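August, a bit after 9 pm

Picking up from the last entry, where I said I'd finally sit down with the dialogue system in Hindex instead of poking at the lighting for the fourth evening running. I did! Mostly. The lighting got poked at for ten minutes and then I closed that window.

Where the game stands: chapter one plays start to finish, chapter two plays up to the ferry office, and chapter three is a hallway with a door that opens onto nothing. The script is at 403 lines of spoken dialogue, of which 248 are in the game and hooked up. The rest live in the big spreadsheet with the yellow column. Please don't sort that spreadsheet by character again, whoever did it – the row order is the scene order and it took me an hour to put back.

**Ferry office puzzle**

Watched two people play it this afternoon. Both of them got the stamped ticket, both of them worked out that the clerk is lying about the timetable, and then both went straight back to the lighthouse and tried the ticket on everything there, including the gull. I can't even be mad, the gull has a highlight and a custom line, so of course they think it matters. Options I wrote down while they played:

- drop the gull's highlight once you've talked to it once
- move the timetable so it's on the same screen as the clerk
- have Cloutier (the detective, for anyone new reading) mutter something about the harbor when you leave the office with the ticket

I'm going with the second one. Cloutier already mutters too much. One of the players said he sounded like a hint line you pay by the minute, and I laughed and then felt a little sick about it. I went back and cut six of his mutters from chapter one. If anybody misses one in particular, they're all in the old branch.

**Dialogue tool**

Switched the branching over to Tison, our little in-house editor. It's still ugly but it no longer eats quotation marks. Two things to remember:

Conditions run top to bottom and it stops at the first true one. So the "haven't met the clerk" line has to go *under* the "has ticket" line or you'll never see the ticket version. I knew this in June and forgot it and lost most of the evening to it.

Also, if you rename a node after linking to it, the link keeps the old name and fails silently. No error, the conversation just ends and the player is standing there. I think that's what the bug in the bakery was, the one we all blamed on save files. Haven't confirmed it. Rename, save, reopen, check the links, every time, until I fix it properly.

**Saves**

Since I mentioned them: loading a save from inside a conversation puts you back one line early. I kind of like it? You get the last line again and remember what was going on. Leaving it unless it breaks a puzzle flag. It might break the phone call in chapter two, where hearing the line is what gives you the number. Need to test picking up the phone, saving, loading and hanging up right away.

**Plallska**

The island town has a name now, Plallska, and I've swapped it in everywhere I could find. It used to be "TOWN_B" and there was one spot in the ending draft where Cloutier says, with great feeling, that he never should have left TOWN_B. I was tempted to keep it.

The new name is longer than the old one, so the map label runs over the little pier. Font size down 2 fixes it at the big resolution and makes it mush at the small one. Might just nudge the pier over.

**Voices**

Still undecided on full voice acting. My gut says no. Reading speed is a big part of why the jokes land, and the slow deadpan ones get stepped on when somebody has to perform them. But I played an old favorite again last weekend with the sound on and the narrator carried whole screens that had nothing going on in them, so now I'm wobbling. Maybe voice the chapter openings and nothing else and see how it feels. That'd be roughly 3 minutes of recording, which even I can't mess up too badly.

Next time: move the timetable, fix the silent link thing, write the clerk's second conversation (he needs one reason to be sympathetic before chapter three or the twist is just mean). And the inventory bar still flickers when you drag an item across the top edge, only on the laptop, only in windowed mode.
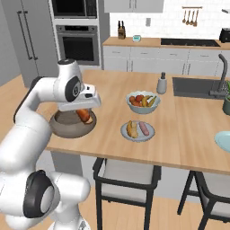 Oh, and the door in chapter three – I'm leaning toward having it open onto the ferry deck and skipping the whole crossing. The crossing was only ever there so I could use the fog, and I can put fog on a deck.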